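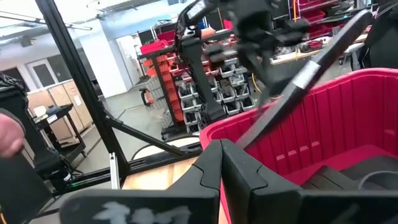
Looking after the Laxdal bin-picking cell: your questions answered

Nedotine workshop support pages. Last updated February 2020.

We get a steady trickle of questions from people who have just taken on a Laxdal cell, and most of them are very sensible questions that our printed manual answers in far too few words. So we have gathered them up and tried to answer them the way we would over a mug of tea. If yours isn't among them, the contact form at the foot of the page does get read.

How often should I check the gripper fingers?

Have a quick look at the start of every shift and a proper look once a week. The quick look is just that: are both fingers there, are they sitting level with one another, and is there anything jammed in the gap? For the weekly one, switch the cell to hold, wipe the fingers down with a dry cloth and run your thumb along the inner edges. You are feeling for nicks and for any spot that has gone shiny. A small nick is nothing to worry about, but a shiny patch means the finger has been slipping, and it will start dropping things before long.

Do I have to replace both fingers at once?

Yes please! We know it feels wasteful when one of them looks perfectly good, but a new finger paired with a worn one will never close quite square, and you'll spend the afternoon chasing a fault that isn't in the settings at all. They come in pairs from our Nemalby store, with fresh screws in the bag. Use the fresh screws – the old ones have thread lock on them and won't hold so well a second time.

How tight should the finger screws be?

2 newton metres, with the little torque driver that lives in the lid of the toolkit. If you have mislaid it (it happens to the best of us) then do wait until you can borrow another. We have seen more fingers cracked by a heavy hand than by anything the arm has ever done to them.

We run two arms over one bin. Does anything change?

A few things do. Work on one arm at a time, with the other one parked and held, and never reach in while either is able to move. After any change to a finger or wrist, run the reach check again for both arms, even the one you haven't touched. It only takes a few minutes, and it makes sure the pair still agree about where the rim of the bin is. That rim is what usually gets bumped if they don't.

Can I use our own bins?

Very likely. A stiff plastic bin with a thick rim suits the cell nicely, and ribbed walls are fine too. Thin bins flex when something presses on the side, and then the arm's idea of the bin and the bin itself part company. Whatever you choose, stick to one type. If you do swap, teach the corners again from scratch. Please don't nudge the old numbers about until they seem to work.

The frame has started to rattle. Is it worn out?

Almost certainly not. The slotted rails are held together with brackets, and those do loosen over the first few weeks as everything settles. Go round each bracket with a hex key, starting at the bottom and working up, and nip up anything that turns. Pay special attention to wherever a sloping bar meets a post. Once you've done that, leave it alone for a month and then go round again.

What is the cycle counter telling me?

It counts full closes of the gripper since the last reset, so a reading of 1,966 simply means it has closed that many times. It's a record for your log and doesn't stop the cell by itself. Write the number down whenever you change a finger, clean the wrist or get a fault, and then reset it only when you fit a new pair.

I keep getting fault 9. What now?

Fault 9 means the gripper was told to close and didn't reach the position it expected. Open it fully and look for grit or a scrap of tape in the gap. If it's clear, check the wrist cable is pushed home, then try again. If the fault comes back 3 times in one shift, park the arm and get in touch with us before going any further.

Can I use Oltance grease on the wrist?

Yes, the light grade, and only a smear. Keep it well away from the fingers, and wipe off whatever squeezes out after the first few moves. If some does find its way on to a finger, warm water and washing-up liquid will shift it. Dry the finger thoroughly before it goes back on.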